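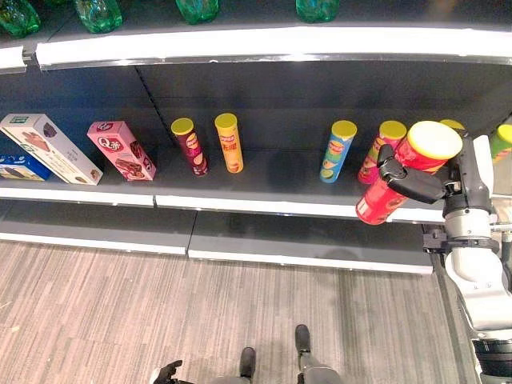 Can a robot stock a shop shelf yet?

Slowly, and with somebody standing by. Rigid goods in a tidy row are within reach of the better machines. A whole aisle on a busy morning is well beyond anything I have been offered. I run the shop floor side at Wirnura and get sent a lot of brochures, so these answers lean towards the unimpressed.

What does "within reach" mean?

Picking up one can of crisps and standing it on a shelf. Cans are kind to machines — stiff, round, all much the same size. Cardboard cake boxes are harder, as they lean on their neighbours and slide. Bags are harder again.

How fast are they?

We had a supplier, Rovia, in for a trial in December. Their robot placed 46 items in the time one of our evening staff placed 580. Rovia said the speed would improve with a software update. I have asked for the date of the update and am still asking.

Does it turn the labels to the front?

Sometimes. Facing up is half the job, and most demonstrations skip it. If a can ends up on the shelf at a slant with its label round the back, a person has to come along and put it right, and you have paid twice.

What about dates and rotation?

Ask the supplier to show you old stock being pulled forward and new stock going in behind it. Kyei told us it was "on the roadmap". Mukis sent a video with no dates on any of the packets.

Do they need hands with fingers?

I doubt it. Fingers look good in a sales meeting, but they take up room between products, and a crowded shelf hasn't any to spare. Munther Bataineh, our maintenance lead, would sooner look after a plain gripper with two moving parts.

Will they do the housework first?

I can't see why they would. Our shelves stay where we put them and we carry 2,178 lines, all of them listed. A kitchen has none of that, and usually has a dog in it.

Should I buy one now?

Not for shelves. Ask for a trial with your own stock, in opening hours, and count the times a person steps in. If the supplier would like to bring their own shelf, I'd say no thank you.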